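The Christmas Eve marmalade, and a confession about pith

December 24, 2019

I had promised myself a quiet day today, with the radio on and my feet up by three, and instead I have been standing at the cooker since breakfast in my oldest jumper, making marmalade. I know it's early. Proper marmalade people wait for the Sevilles in January, and I do respect that, but we finished the last jar in the second week of the month and my husband has been looking at his toast in a way I can't bear. So sweet oranges it is, with a few lemons to sharpen them up, and if you are a purist you may want to look away until the new year!

My mother made hers in April, of all months, from fruit she had squirrelled away in the chest freezer under the peas. She said winter was for eating it and spring was for making it, and I believed for years that this was how everybody did it. Her writing is still in the front of the red notebook, 8 oranges to a pan and "sugar as needed", which was no help to anyone but her. I have spent a good deal of my adult life trying to work out how much sugar she needed.

The answer, for me, is a bit less than most books say, and a longer wait before potting. I let the pan stand for 14 minutes once it has come off the heat, giving it a stir now and then, and the peel stays nicely spread through the jar. If I pot it straight away it all floats up to the lid and you get a jar of jelly with a thatched roof.

Now for the confession. I used to scrape off every scrap of pith. I'd sit at the table with a teaspoon and go at each bit of peel until it was thin enough to read through, because somebody told me when I was newly married that pith made marmalade bitter and I never thought to question it. Then Seul-gi Nam moved in across the landing (this was when we were still in the flat on Hedegaard Road) and came round one wet afternoon to borrow a colander, and stayed to help, and asked me very politely why I was throwing the best part away. She'd grown up with citron tea, the sort that comes in a big jar and is really a kind of marmalade you drink, and in her family you sliced the whole thing up, pith and all, and let the honey deal with it.

I tried it her way the next time, more to be friendly than anything, and I've never gone back. The pith goes soft and almost clear in the pan, and a good bit of the setting comes from it too. There is a bitterness, yes, but it's the kind that makes you want another slice of toast. These days I only trim it where it's really thick, up near the stalk end, and the trimmings go into the muslin bag with the pips.

She's in Holel now, with two boys and a garden, and we still send each other a jar every winter. Hers arrives wrapped in so much newspaper that I catch up on all the local news while I'm unpacking it. Last year there was a whole page about a lost tortoise and I had to ring her to find out whether they'd found it. They had, behind the bins at the chip shop.

A few odds and ends, as I always get asked. I cut the peel by hand, fairly chunky. I have tried it in the Rekix, which was a present and makes beautiful breadcrumbs, but it turned the peel to gravel and I wouldn't do it again. I soak everything overnight in the big pan with the lid on. The sugar goes in only once the peel squashes easily between finger and thumb, and not a moment before, or it will stay tough until the end of time. Jars go in a low oven. I save them up all year in the cupboard under the stairs, to the great annoyance of anyone who wants the hoover.

Today's batch is cooling on the side and the whole house smells of it, right up to the landing. One jar is for next door, one is for the lady at the library who kept the Amelach book back for me, and the rest is ours. I still have the sprouts to do and nothing at all is wrapped. Happy Christmas, all of you, and thank you for the lovely comments on the chutney.
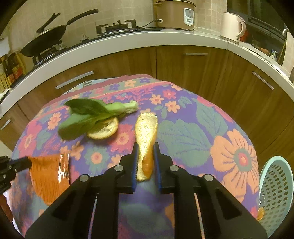 Can I freeze whole oranges and make marmalade from them later?
They freeze very well whole, in a bag with the air pressed out, and you can put them in the pan still frozen. You lose a little of the set, so add the juice of one extra lemon.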